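Cenari Two-Arm Cell: Inspection Checklist, Straw and Cup Task
Ruklow Manipulation Lab, Curkville
Filled in 12 February 2018, before the second block of trials

Scope

This sheet covers the bench cell used for the straw insertion study. The study compares two ways of training the pair of arms: one policy that drives both arms together, and two separate policies that share only a timing signal. The checks are the same for both. Mark each item OK, FIX or N/A and write a comment if there is anything the next operator should know. Comments from the last block have been left in where they still apply.

Section A. Before power

A1. Tabletop wiped and dry. OK.
Comment: Use the plain cloth. The spray left a shine last August and the cup detector picked up the glare as a second lid.

A2. Arm base bolts tight, both arms. OK.
Comment: Left base took a small turn on one bolt. Marked with paint pen.

A3. Cables clear of all joints through full travel. OK.
Comment: Move each arm by hand with the brakes released and watch the gripper cable at the wrist. If it pulls tight anywhere, stop and re-route it before power.

A4. Emergency stop buttons seated and reachable from the operator's chair. OK.

A5. Gripper pads checked for wear. FIX, done.
Comment: One pad on the right gripper had a nick. Replaced both pads on that gripper so the pair matches.

Section B. Power on, arms idle

B1. Both controllers start with no fault codes. OK.
Comment: Left controller came up slow the first time. Second start normal.

B2. Home position reached within tolerance. OK.

B3. Emergency stop test, each button, each arm. OK.
Comment: Test with the arm moving at low speed. A test on a parked arm doesn't count for this item.

B4. Speed limit file loaded. OK.
Comment: Confirm the limit on the controller screen. The Pagano planner shows its own number, and that number does not change when the file fails to load. We lost half a block to this.

B5. Joint limits keep each arm out of the other arm's home zone. OK.

Section C. Task setup

C1. Cup placed on the start mark, lid pressed down all the way. OK.
Comment: Paper cup with domed lid, same stock as the first block. Throw out any cup with a soft rim.

C2. Straw straight, no crimp at either end. OK.
Comment: A crimped straw bends at the lid and the force reading looks like a miss.

C3. Left gripper closes on the straw without crushing it. OK.
Comment: Grip force stays at the value used in the first block. Do not raise it to stop slipping. Change the pads.

C4. Right gripper open and clear of the cup before the left arm moves. OK.
Comment: The left arm handles the straw and the right arm is there to steady the cup. In the joint policy the right arm may come in early or late, depending on what it has learned. In the split policy it waits for the timing signal. Either way the start pose is the same, fingers open, no contact.

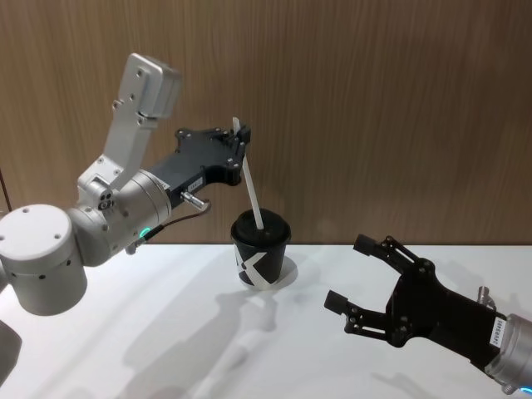

C5. Minimum gap between arms enforced in software. OK.
Comment: Set to 114 mm between any two links. The first block ran with a larger gap and the right arm could not get low enough to close on the cup. The new value was tested at reduced speed with no cup on the table before it was approved.

C6. Force cutoff active on both wrists. OK.
Comment: Push on each wrist by hand and confirm the arm stops. Log the reading.

C7. Lighting the same as in the first block. OK.
Comment: Shadows from the left arm fall across the front of the table. This is fine as long as they are the same from run to run, so leave the lamps alone.

Section D. During trials

D1. Operator seated, hand near the stop, for every trial. OK.

D2. No reaching into the cell until both arms report idle. OK.
Comment: Idle on the screen for both arms. One arm idle is not enough - in the split policy the second arm can start its move after the first has finished.

D3. Reset done the same way each time. OK.
Comment: Cup back to the mark, new straw if the old one is bent, lid checked. Write down every straw change.

D4. Outcome scored from the written rule only. OK.
Comment: A trial is a success if the straw is through the lid, the cup is standing and the left gripper has let go. A straw that is in but still held when time runs out is scored as incomplete. Several of these were scored as successes early in the first block and had to be corrected.
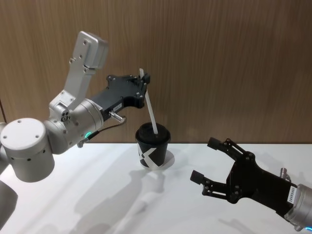
Item D4. Left gripper still holding the straw in the cup, right gripper open and not touching.

D5. Contact between arms logged as an incident, even if light. OK.
Comment: None in this session.

D6. Pause after each set to check pads and cable. OK.

Section E. Notes on results so far

These are here because they affect what to watch for. The full table is in the project folder.

The first block was 320 trials, split evenly between the two methods. The joint policy knocked over fewer cups. The split policy was faster when it worked, but when the straw caught on the edge of the lid hole the left arm kept pushing and the right arm did not respond. Of the stops in that block, 19 came from the wrist force cutoff, and most of those were in the split policy. The cutoff did its job each time and no part was damaged.

Both policies were trained on the same 2000 demonstrations. Those were recorded before the lamps were moved to their present position, which may explain some of the missed lid holes. We can't tell from the first block alone. The second block keeps the lamps fixed and swaps the order of the methods.

Open question: whether the right arm helps at all when the straw goes in cleanly. In a fair number of good trials it never closed. A short run with the right arm parked is planned after the second block, and it will need its own version of C4 and C5.

Section F. Shutdown

F1. Arms returned to home, grippers open and empty. OK.
F2. Straws and cups removed from the table. OK.
F3. Logs copied to the project drive and file sizes checked. OK.
F4. Controllers off, then main switch. OK.
F5. Open items carried forward:
- Order more gripper pads. One pair left.
- Ask for a fix to the planner speed display (see B4).
- Redo the paint marks on the right base bolts, hard to read.

Cell cleared for the second block.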